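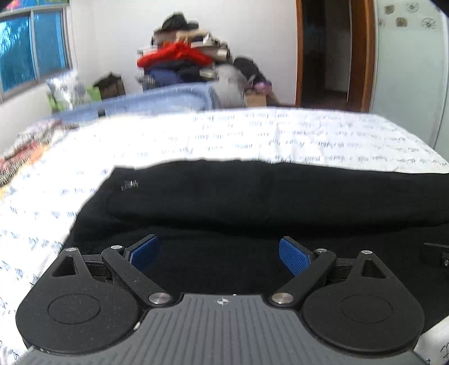
Progress report, Rustitz furnished housing, clothing and bedding work package
March 2024
Prepared by Silvan Rüegg for Seraina Ortner, Purkell Fund

Work in this period covered the bedroom textile routine: sorting, laying out, folding and shelving garments left in the units between tenancies. The written procedure now has every item spread on the bed before it is folded. Large dark garments remain the slowest class. A black cloth garment of the size laid out on the bed here takes up much of the working surface, and on black fabric the seams and hems are hard to find by eye. Staff have been told to locate the hem by touch and to fold from there. The white wall behind the bed gives no trouble and no repainting is requested.

Status against plan

The grant provides for 160 units. Textile handling is complete in 69 of them. The remaining units are on the Custlow side and depend on key handover, which slipped from December. The revised handover list was received and accepted without changes.

Items logged to the end of the period: 2198. This figure covers garments, sheets, towels and blankets. Curtains are logged separately under fixtures. Pairs of socks count as one item, and single socks go to rags and are not logged.

Procedure changes

The standard fold for large garments is now lengthwise in half, sleeves in where there are any, then in thirds from the bottom. The earlier fold in quarters produced stacks too deep for the closet shelves, which measure 45 cm front to back. Shelf labels have been reprinted to match. Items with damage are bagged unfolded and sent to the Yusuf depot for repair or disposal.

Open points

Two closets have no upper shelf. A quote has been requested. Storage bags are adequate for the next period. The log sheet needs a column for garment color so that handling times for dark items can be reported on their own; a draft is attached to the budget table.

Spending is within the approved line. No transfer between lines is requested.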